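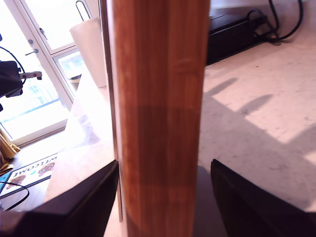

From: Abbas Khosravi
To: Trekow parish history list
Date: 2021-02-06
Subject: Re: The 1839 tithe map and the lane to Brurkine

Thanks for this, and for typing out the field names. I have been through the apportionment again with your list beside me and have some corrections and a few questions. I'll take your points in order.

> I can't make plot 226 fit. The book has it as arable, occupied
> by the Petridis family, but on the map the number sits in what
> looks like woodland.

The number is in the wrong place on the copy, and the book is right. The parish copy was redrawn at some point and whoever did it ran out of room on the strip north of the stream. If you look at the diocesan copy, 226 is written along the strip itself, on its side, and the wood has no number at all. It is covered by the entry for 217, "Plantation and waste". I made the same mistake when I first transcribed that sheet and my old spreadsheet still has it wrong. Please don't use the spreadsheet for anything north of the stream.

> Do you think Brurkine was a farm or just a name for that end of
> the parish?

Both, at different times. In the land tax returns it is a holding with a named occupier every year. By the time of the tithe survey the house has gone from the map and the land is split between two neighbours, but people still gave Brurkine as their address in the baptism register. I count that as a name for the area which outlived the farm. There is a level platform in the corner of the field by the gate, with nettles on it, and I have always taken that to be the house site. I have no proof. A resistance survey would settle it, if the landowner agreed and we could borrow the kit.

> The lane is what puzzles me most. It stops dead at the parish
> boundary and there's no sign of it on the Trivton side.

I wouldn't read much into that. The surveyor was paid to map one parish and stopped where his job stopped. The Trivton map was made by a different man to a different scale, and he left out anything he thought was a private road. You need to look at the enclosure award, where it is called "an antient bridle and drift way, 17 feet in breadth" and is said to go on to Trivton mill. I have only seen the clerk's copy of the award, so I would like somebody to check the width against the original when the record office opens its doors again.
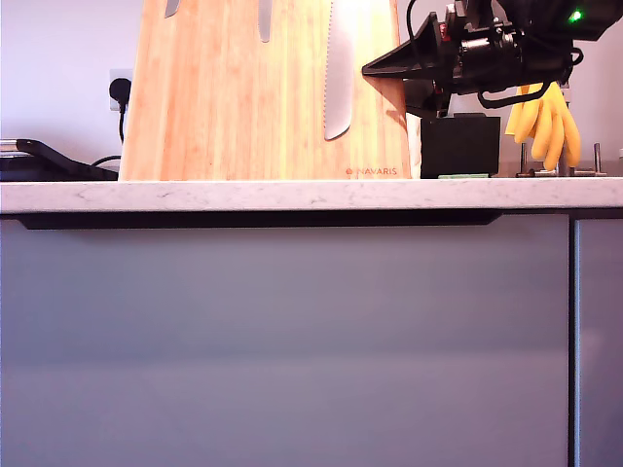 On the ground, the lane is easy to follow for the first two fields. There is a bank on the downhill side and a line of old hazel along it. After that it has been ploughed out, but it comes back as a shallow hollow just before the stream. The footbridge there is modern. A little way upstream there are some squared stones in the bed which could be the ford, or could be field clearance. The water was too high to tell when I last went down. June would be better.

> Is it worth going through the vestry minutes for this?

Yes, if you have the patience. I did the first volume some years ago and found two references to repairing "Brurkin lane", one of them with a payment for carting stone. The second volume has not been looked at by anyone on this list as far as I know. It has 76 leaves, a good number of them blank, and the handwriting is decent until a new clerk takes over near the end. The whole volume has been photographed, so it can be done from home. I can put the pictures on a memory stick and post it to whoever wants it.

Some smaller things:

"Goosey Ham" in your list should be "Goosey Hain". The last letter looks like an m but the same word is clear two pages further on.

You have the glebe as one block. It was in three pieces, and the smallest is the triangle by the churchyard wall that is now the car park.

The Petridis entry puzzled me too for a long time, as it isn't a name you expect to find in a village book of that date. The marriage register has him as a ship's carpenter who came inland with his wife, a Trekow girl. Their grandchildren are still in the parish in the 1891 census, spelt Petrides and once Peters.

"Mr Lane's" in the remarks column is a person. I mention it only because I spent an afternoon thinking it was the lane.

I would like to get a corrected field list up on the site before anyone starts on the vestry book, so that we are all using the same plot numbers. If you send me your file as it stands I will mark my changes in a separate column and leave yours alone — then the others can see where we differ. Plain spreadsheet is fine, no colours please, as they disappear when it is uploaded.

Does anyone have a decent scan of the estate sale plan? Mine is a photocopy of a photocopy and the corner with Brurkine on it is black.

Abbas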